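How to plan and register a small indoor scan

Many measured building surveys go wrong before the scanner is switched on. This page sets out the method we use for a small indoor job: a workshop, a plant room, or one floor of an office. It assumes a tripod-mounted laser scanner, a set of checkerboard targets and a total station for control. The steps are the same for most makes of scanner, though the menus will differ.

What you need

Scanner, tripod and two charged batteries
Total station and prism
Checkerboard targets, printed flat and not laminated
Low-tack tape and a few magnetic target holders
A floor plan, even a poor one
Notebook and pencil

Our targets are the Jarner paper ones, but any pattern your software can pick up will do. Number each one before you leave the office. Writing numbers on them at the top of a ladder is slow and you will end up with two number sevens.

Step 1: Walk the site

Walk every room with the floor plan and mark where you think the scanner should stand. Put a position in each room, one in each doorway and one at each change of direction in a corridor. Doorways matter most. A scan taken on the threshold sees both rooms and ties them together.

Look for anything that will move during the day. Roller doors, parked trolleys and internal doors on closers all cause trouble. Wedge the doors open if you are allowed to, and leave them at the same angle until you have finished.

Step 2: Set out control

Fix at least four control points that will not be disturbed. Survey nails outside and small adhesive marks inside are fine. Observe them with the total station from two set-ups and take both faces. On the Nuruvico building, a single-storey unit with a mezzanine at the back, we ran the control through the main entrance and out of the fire exit so that it closed on itself.

Adjust the control before you use it. If the traverse does not close, find out why on site, while the instrument is still out of its box.

Step 3: Place the targets

Each scan should see at least three targets, and four is better. Spread them out in plan and in height. Three targets in a straight line along one wall will let the scan rotate about that line, and the software may still report a good result.

Keep targets within 40 metres of the scanner, and closer if they are at a steep angle to it. If a target is turned more than 60 degrees away from the line of sight, the centre becomes hard to pick and it is worth moving it.

Step 4: Scan

Level the tripod, let the scanner settle and start with a medium resolution. High resolution takes a lot longer and is rarely needed in a room of ordinary size. Write down the scan number, the room and the targets you expect it to see. Stand behind the scanner or leave the room.

Aim for 70 per cent overlap between one scan and the next if you plan to use cloud-to-cloud registration. With targets in every scan you can manage with less.

Check each scan on the screen before you move the tripod. It takes a minute. Going back for one missing corner can take a morning.

Step 5: Register the scans

Copy the raw data to two separate drives first. Then import it into your registration software. We use Grevament, and the order of work is as follows.

1. Import all scans with no filtering.
2. Let the software find the targets, then check every one by eye.
3. Correct the target names so they match your notebook.
4. Run the target registration and look at the residuals.
5. Remove the worst target if it is clearly wrong, and run it again.
6. Apply the control coordinates last.

Do not delete targets just to make the report look better. If one target is bad in every scan, it has probably been knocked. If it is bad in one scan only, look at that scan.

After that, cut thin horizontal slices through the cloud at knee height and head height. Walls should show as single clean lines. A double line means two scans do not agree, whatever the report says.

Step 6: Clean the cloud

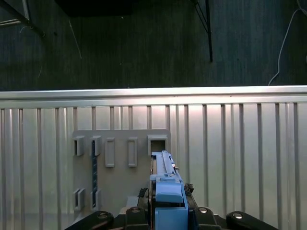
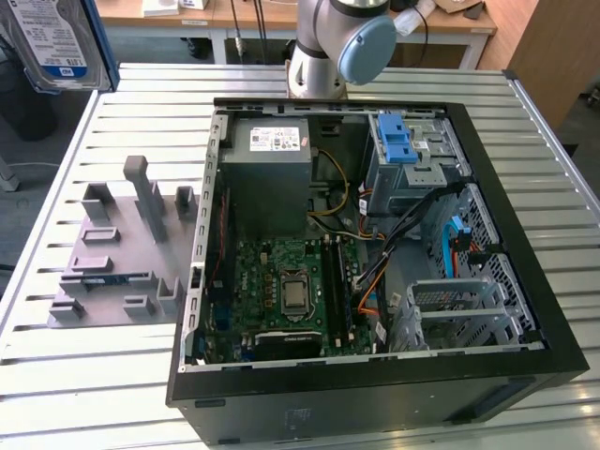

Noise is worst on bright metal, glass and gloss paint, so deal with those areas by hand before you run any automatic filter. The beam may glance off and come back late, or not come back at all, and you get holes in one place and stray points floating in another. A ribbed silver wall like the one in the first picture, with a bright sheen in the centre and greyer tones to each side, is the sort of surface to check closely. Compare two scans taken from different angles and keep the better one for each part. Slatted metal benches need the same care, and small items left on them can usually be clipped out, unless the client has asked for contents to be shown.

Step 7: Export and file

Export one unified cloud and one set of structured scans. The unified cloud is easier for most modellers to load. The structured scans keep the panoramic views, which help when somebody asks what a pipe is connected to.

Thin the unified cloud to a sensible spacing before you send it. The Mạch job came to 652 million points before thinning, and the client's modelling software would not open it.

Send the registration report, the control coordinates and a sketch of the scan positions with the data. State the units and the coordinate system in the covering note. Keep the raw scans until the model has been signed off.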